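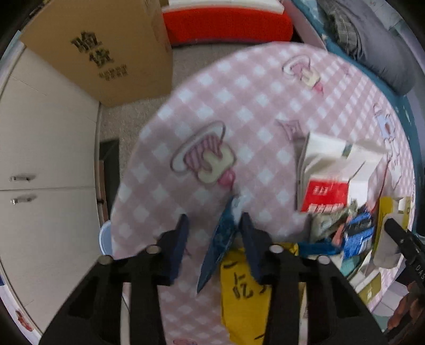
Ticket 2123
Queue: Equipment planning and purchasing
Subject: Replacement finger pads and additional hand-held grippers
Raised by: Yareli Quezada, Domestic Tasks Group, Vumevley
Assigned to: Craig Tosh, Equipment Office
Priority: Normal
Status: Awaiting budget holder

Summary of request

The Domestic Tasks Group requests approval to purchase replacement finger pads for the hand-held grippers at present in use, together with three additional grippers of the same pattern. The group reports that the pads lose their grip on thin, flat items before the end of the quarter, and that the present allocation of spares does not cover the work planned from January. An estimate from Eshun is held by the group and will be forwarded under separate cover.

Entry 1, Y. Quezada

The fault presents as slipping. When a card or a flat packet is taken between the pads at an angle, the item turns and the operator has to release it and begin again. Bags and boxed goods are not affected to the same degree. The pads have been cleaned in accordance with the maintenance sheet, and the screws at the finger joints have been checked for tightness. Neither step has made a lasting difference.

The group would prefer to settle the matter as a purchase. Repeated repairs draw on the same small budget line and do not improve the position for the next quarter.

Entry 2, C. Tosh

Thank you for the report. Before a purchase can be considered, the Equipment Office requires the following:

Confirmation that pads have been exchanged between two grippers and the fault has followed the pads.
A statement of which items give difficulty and which do not.
The number of operators expected to work at the same time.
Confirmation of whether the Bullivow pads held in stores have been tried.

Please note that additional grippers and replacement pads fall under separate budget headings. Pads are consumables and may be ordered up to a limit of 400 per quarter on the signature of the group lead. Grippers are capital equipment and must be entered in the annual plan.

Entry 3, Y. Quezada

Pads were exchanged between two grippers on Friday. The slipping followed the older pads in each case. Items giving difficulty are printed cards, thin sleeves and similar flat goods. Folded cloths and paper bags are handled without complaint.

The Bullivow pads were tried and are not suitable. They are wider than the finger face and catch on the edge of the joint.

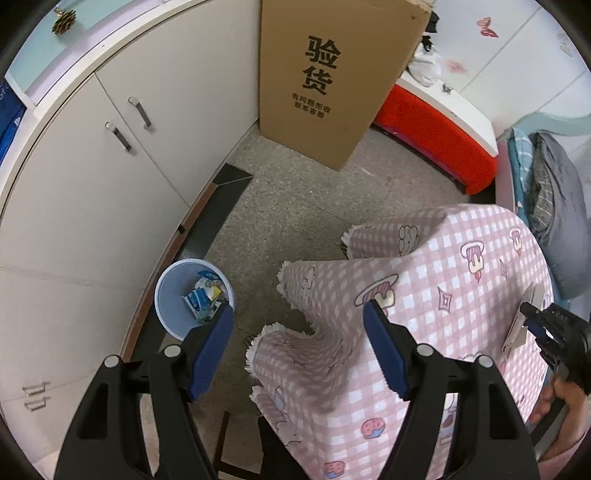
The number of grippers required depends on the tasks in the plan, and the group asks that this be taken into account in the annual entry. Several tasks for January concern soft furnishings and cannot be completed by an operator with a single tool. Fitting and straightening a loose cover is one of these. With the pink-and-white checkered chair cover, one gripper has its right pad resting against the fabric while a second, in the operator's hand, reaches towards the cover from the right. Fringed hems of this kind also bring the fingers close to the floor, and the group would ask that the longer finger option be priced at the same time. Small rooms leave little space between furniture, so any increase in the width of the outer housing should be avoided.

Four operators are expected to work at the same time. The group has no spare gripper to issue should one be withdrawn for repair.

Entry 4, C. Tosh

The exchange test is accepted as evidence that the pads are at fault. No further inspection of the finger joints is required at this stage.

The request has been divided as follows.

Part A, pads. Approved in principle under consumables. The group lead may sign the order once the Eshun estimate has been attached to this ticket. The unsuitable Bullivow pads should be returned to stores unopened where possible, and those already fitted should be marked and kept apart.

Part B, grippers. Entered in the draft annual plan as three units, standard finger length. A second line has been added for the longer fingers, to be priced by both Eshun and Grudow. Any alternative offered by Grudow must accept the pads ordered under Part A, failing which the cost of a second set of spares will be counted against it in the comparison.

Entry 5, Y. Quezada

Estimate attached. Please confirm whether delivery charges are to be counted within the quarterly limit or carried separately.

Entry 6, C. Tosh

Delivery is counted within the limit. Part A may proceed to order. Part B remains open pending the price from Grudow and the decision of the budget holder.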